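**Cunen sets out kit budget for Skulena home-task project - orders open in October**

Cunen has signed off the equipment plan for Skulena, its project on teaching robots everyday jobs round the house. First order: 62 hand-held grippers, to be bought in pairs. Supplier is Risier. Delivery in two lots, spares included.
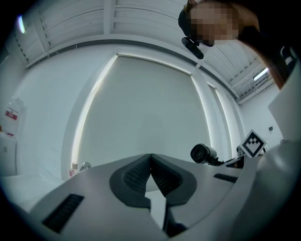
Budget is fixed per pair, not per site. Finger pads and cables come out of a seperate line, as these wear fastest. Marker blocks will be reordered with each lot - no more one-off purchases.

Main points for suppliers and partner sites:

- Quotes to cover 100 spare finger pads, priced singly and by the box.
- Household items for handling bought locally, small appliances such as hair dryers included. Keep reciepts.
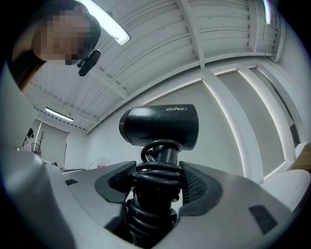

- Training time to be costed by the hour, travel on top.

**What comes next**

Robot arms are not in this round. Cunen will look at them once 447 hours of hand-held work have been logged and checked, with Inga software handling the count. Sites wanting to join have 46 days from the opening of orders to send in a floor plan and a kit list.
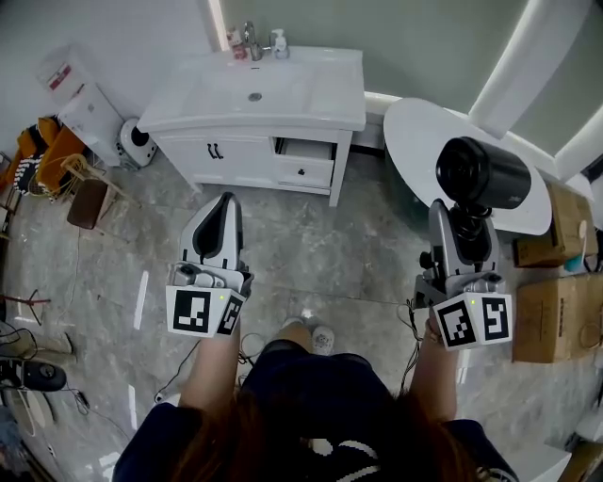 *A gripper in each hand, facing the bathroom vanity.*

Enquiries to the Cunen press desk, mornings only. Price list on request.

ENDS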